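2019-12-03

**Bardale regulator closes shooting inquiry, keeps report sealed**

The Bardale Wildlife Office has closed its inquiry into unlicensed deer shooting on the Zurimthorpe estate and will not release the report. A notice posted on Tuesday states that 677 pages of evidence were reviewed and that no charges will be filed under the state game code.

The inquiry opened in March after estate staff reported night shooting by guests of Grilto, a tour operator that sells private hunting packages. Two guests held valid permits. The permits covered daylight hours only and did not extend to the eastern parcel, where the carcasses of 8 deer were recovered. 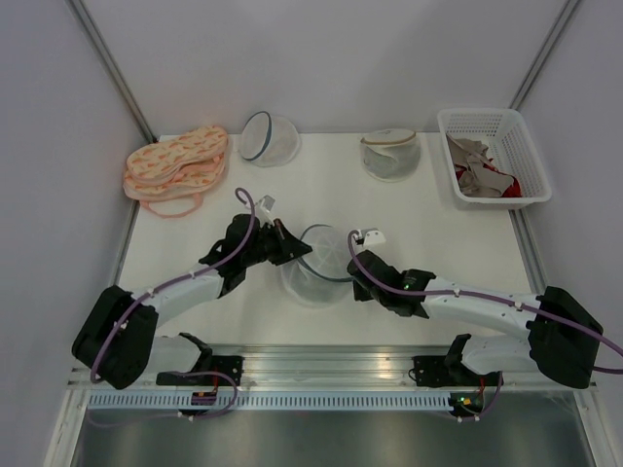

Grilto director Nam-gil Choo said the company had cooperated with investigators and had since changed its booking terms. Guests must now file permit numbers before arrival, and rifles are logged in and out by a range officer.

Siv Wallin, counsel for the neighboring landowners, has requested the report under the state records law. Her filing argues that the exemption cited by the office applies to open cases and lapses when a case is closed. The office has not yet filed a response.

The estate covers 3,000 acres and is leased from the Yoo family trust. The lease allows commercial hunting with written consent from the trust. Trust manager Geum-ok Min declined to say whether consent had been given for the period under review. 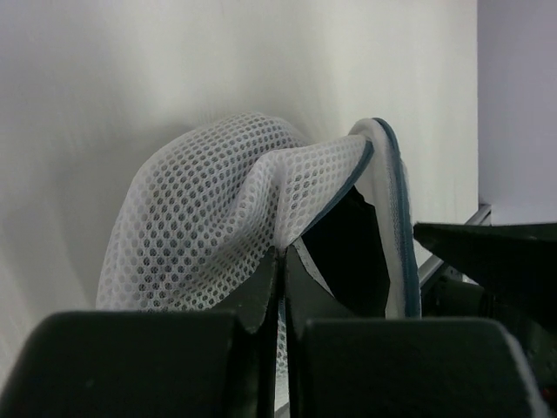

## Records request

The office must answer the request in writing. If it refuses, the landowners can appeal to the district court, which may inspect the report in private before ruling. Gun-woo Nam, the records officer assigned to the request, confirmed receipt and said photographs and witness statements would be assessed separately from the main text.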